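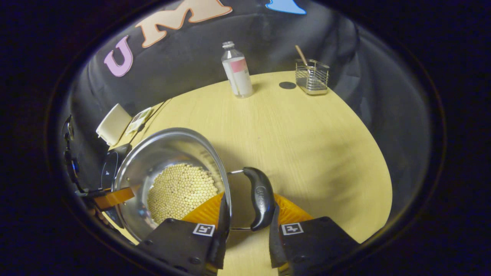

Small, round and pale: many seeds look like beads in a bowl.

How do seeds know when to wake up?

A dry seed looks like a little stone. You can keep it in a paper bag all winter and it does not change. But inside the hard coat there is a very small plant, and next to it there is food for its first days. The small plant is alive. It is only resting, and it uses almost no energy.

What wakes the seed?

First of all, water. When the soil is wet, the seed drinks through its coat and becomes fat and soft. The coat breaks, and a white root comes out and goes down. A little later the stem comes up.

Water is not always enough. The seed needs air too, so if you put your beans at the bottom of a full glass they will probably rot. And it needs the right warmth. Beans like warm soil, but peas can start when the gardener still wears a thick coat.

Why do some seeds wait?

Think about an apple tree. Its fruits fall in autumn. If the seeds started to grow in November, the frost could kill the baby trees. So apple seeds must first feel many cold and wet weeks. After this cold time they are ready for spring.

Lettuce seeds often wait for light. If you put them too deep, they may stay asleep. Poppy seeds can stay in dark soil for years, until a person or an animal digs there and brings them up. This is why poppies sometimes come in a garden where no person planted them.

What we did in Orkport

In the school garden in Orkport we planted 200 bean seeds in the spring, in long boxes by the south wall. 182 of them came up. The other 18 did not. We opened some of these and they were brown inside. Old seeds often do this, and ours came from a bag which was already open the year before.

Try it at home

You need four beans, a clear jar and some kitchen paper. Roll the paper and put it inside the jar, against the glass. Push the beans between the paper and the glass, so you can see them well. Make the paper wet, but do not fill the jar. Put it in a warm room and look every morning.

Turn one bean upside down before you start. Which way will its root grow? Draw it every day until you have the first leaves.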